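Tips for the sorting bench, Hirnden packing kitchen
Updated 7 July 2023

Since March the grippers have done most of the lifting on the fruit line and we do the checking. The job is easier on the wrists and harder on the eyes, so swap places every 2 hours.

Dried dates want a light squeeze. Stop as soon as both pads touch the skin.
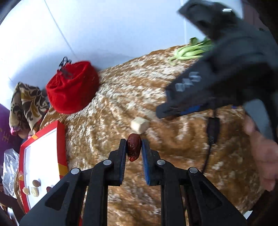
Dried dates on the bench.
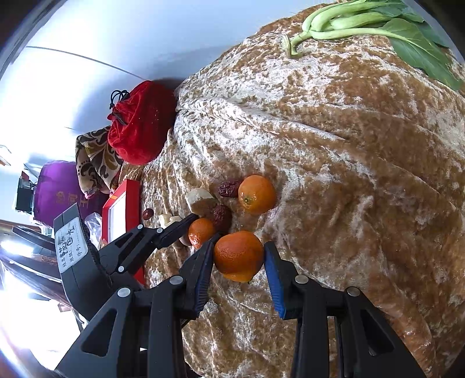 Wipe the pads with a damp cloth after anything sticky, then dry them. Sugar left in the ridges goes hard overnight.

Keep leafy veg away from the fruit you are picking up. Stalks catch in the joints.

Baldur Kárason still sorts the soft fruit by hand and will go on doing so. Anything split or leaking goes to him.

Write drops on the sheet with the time. Last month we had 114, mostly at the end of a shift. If you are unsure of a setting, ask Frida Dalsgaard before you change it.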